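Two clocks, one cloth

I have spent most of this month arguing with a timestamp. 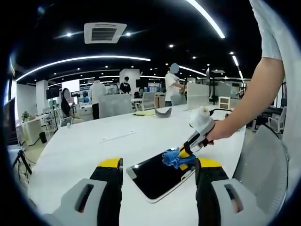 The plan, back when I still had plans, was to write the clever bit. Wiping is a lovely problem for somebody who likes contact. You have a flat thing, a floppy thing, and a force that ought to stay more or less constant while the floppy thing bunches up and does as it pleases. I had notes. I had a drawing of a controller with five boxes in it, and one of the boxes was labelled "adapt", which should have been a warning.

What I have instead is a rather good tool for lining up two recordings.

We collect with a pair of hand-held grippers, one per hand, and each one writes its own log with its own idea of what time it is. Fine for one-handed jobs. Put the two together for anything where one hand steadies and the other wipes, and the offset between them starts to matter a great deal. Ours was 45 milliseconds. I know that now. In July I believed it was zero, and I believed it with some force in a meeting.

The symptom was a policy that let go early. In replay the left hand would open just before the right hand had finished its stroke, every time, like a waiter clearing your plate while you're still chewing. I blamed the network, naturally. I changed the action chunk length. I changed it back. I smoothed the gripper width signal until it looked like a map of Norfolk, and the policy went on letting go early, only more gracefully.

Han-gyeol was the one who asked whether I had plotted both width signals on the same axis while somebody clapped the two grippers together. I had not. I said I'd been meaning to, and went and did it, and there were two neat bumps standing side by side where there should have been one.

So: Brondell. Brondell is the name of the alignment script, after a village Obinna once got lost in, and it does very little. It reads both logs, looks for the clap at the start, finds the matching bump in each accelerometer trace, and shifts one clock onto the other. Then it looks for a second clap at the end and stretches things slightly, as the clocks also drift. If the two claps disagree by more than a frame it refuses to write anything and prints the episode name in capitals. Wichai finds the capitals aggressive. Wichai doesn't have to read the logs.

I ran it over the whole backlog on Sunday, all 1637 episodes. Most went through. A fair few had no clap at the end, those being the ones recorded before I'd told anyone there should be a clap at the end, and I can hardly complain about that (I did complain about it). For those I use the start clap and a drift rate borrowed from the nearest good episode, which is the sort of thing you write in a comment and hope never to be asked about.

Retraining on the aligned set fixed the letting go. It did not fix the wiping. The policy now holds on beautifully while the cloth wanders off in a direction of its own choosing, and I suspect the pose tracking, which gets vague when the camera has a lot of plain white table to look at and not much else. Noeline thinks we should put a patterned mat down. I think that if it only works on a patterned mat then we've taught it about mats. We have agreed to try hers first, as hers takes two minutes and mine is a feeling.

Still to do: move the drift estimate out of the loader, write a test that isn't just me squinting at a plot, and find out why the right-hand log sometimes starts with two identical frames. The five boxes are still pinned over my desk. I've crossed out "adapt" and written "clap".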